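Print this page
E-mail this page to a friend

How Skin Closes a Cut

Skin is the largest organ of the body. It has three main layers. The top layer is the epidermis, which is thin and holds water in and germs out. Under it is the dermis, which contains blood vessels, nerves and hair roots. The deepest layer is mostly fat.

A scratch that stays in the epidermis does not bleed, because there are no blood vessels there. A cut that reaches the dermis does bleed. The repair starts at once and goes through several stages, which overlap.

Stage 1: Stopping the blood

When a blood vessel is cut, the muscle in its wall tightens and the opening gets narrower. Less blood gets out. Next, tiny cell pieces called platelets stick to the torn edge and to each other. They form a soft plug.

The plug is weak by itself. The blood also contains a dissolved protein that turns into long, sticky threads called fibrin. The threads cross over the plug and trap red blood cells. This is a clot. When the outside of a clot dries, it is called a scab.

Stage 2: Cleaning up

The skin near a cut turns red, warm and a little swollen. Blood vessels in the area have opened wider so that more white blood cells can reach the cut. Some of these cells swallow germs. Others clear away dead cells and bits of dirt. The area may be sore for a few days.

Stage 3: Filling the gap

Cells called fibroblasts move into the cut and make collagen, a tough protein that works like rope. New blood vessels grow in too. At the surface, skin cells at the edges divide and slide toward each other under the scab until they meet in the middle.

The distance matters. If the edges are close together, the cells have a short way to travel and little new tissue is needed. If the edges are far apart, the gap must be filled from the bottom up, and the scar will be wider. Stitches, which doctors call sutures, hold the edges of a deep cut close together while this work goes on.

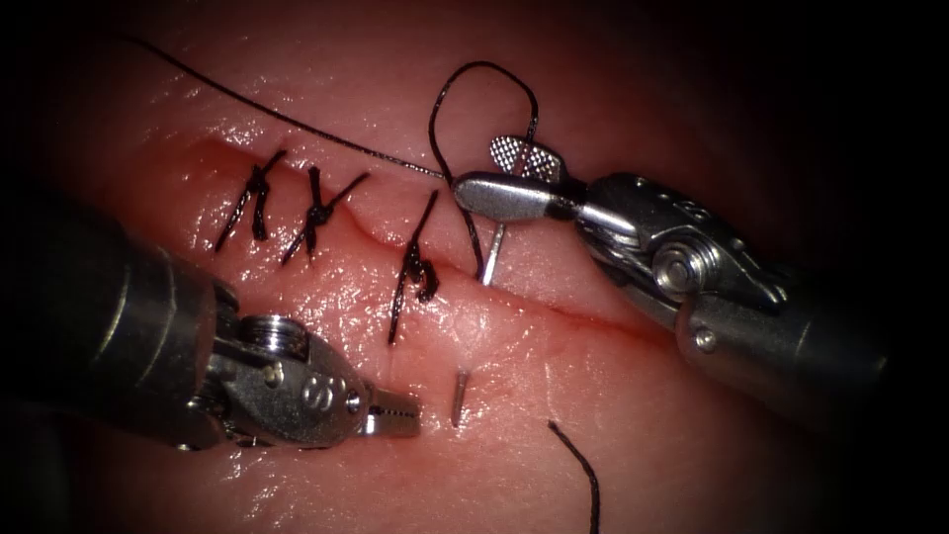

Collagen is laid down quickly at this stage and the fibers are not well sorted. New tissue is easy to tear. A healing cut should be kept clean and should not be pulled or picked at.

Stage 4: Making it stronger

This is the longest stage. It can last a year or more. The body takes apart some of the first collagen and replaces it with thicker fibers that line up with the direction of pull. The scar gets flatter and paler. It does not become quite as strong as the skin was before, and hair does not usually grow from it.

Kinds of stitches

A running stitch uses one long thread from end to end. Interrupted stitches are separate, and each has its own knot. If one comes loose, the others still hold. Some threads are broken down slowly by the body. Others have to be taken out by a doctor or nurse – a job that is usually quick.
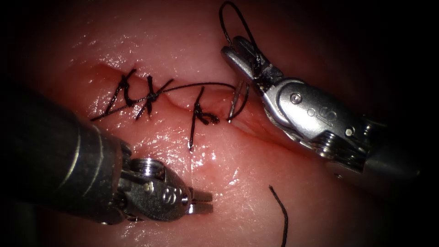
Healing does not go at the same speed everywhere. The face has a large blood supply and heals fast. Feet and lower legs are slower. Age, food and sleep also make a difference. The body needs protein to build collagen, and it needs vitamin C to make the fibers hold together.

Words to know

Clot – a plug of platelets, fibrin and blood cells
Collagen – a strong protein found in skin and bone
Dermis – the layer of skin under the epidermis
Fibrin – the threads in a clot

Related items

Why Bruises Change Color
What Is Inside a Bone?
How Fingernails Grow
Where Does Sweat Come From?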